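Speaker notes: What the packing table taught us
Goston meeting, August, second talk after lunch

Slide 1
Good afternoon. Wait until the door is closed. Say thank you to Inger Mikkelsen, who read my first version and took out half of it.

Slide 2
At Cumwood we sell bamboo goods for kitchen and desk. In our Bragança workshop ten people work at the packing tables. Before the change, one person packed 279 pieces in a shift. Now a person and an arm together do 507. Say clearly that this is for the simple boxes only. With mixed orders we see no gain yet.

Slide 3
What changed for the people. Lifting and turning went to the arm. Looking stayed with us: splinters, open joints, wrong colour. Some colleagues like this. Others told me their eyes are more tired at the end of the day than their hands were before. I do not have a good answer for them. We now change places every hour. (Pause here.)

Slide 4
Pay. Someone will ask. The packing grade was written for manual work, and we needed three months to agree on a new text. In these months people did the new job for the old money. I think it was our mistake and I want to say it in public.

Slide 5
Who teaches the arm. We asked the packers to show the movements themselves, using the hand-held gripper. They know how to come to a tray corner without pushing the tray away. The Briltik software needs many tries, so we give paid time for it, in the morning, when people are fresh.

Slide 6, last
Leave it on the screen during questions. Point to the corner of the bamboo tray and the black fingertip with the small gap between them. If time is short, skip the part about mixed orders. 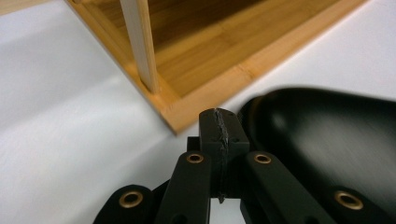

Inês Patrício
Workshop Coordinator, Cumwood
Inês plans the shifts at the packing tables in Bragança. Please send questions after the talk in English or Portuguese.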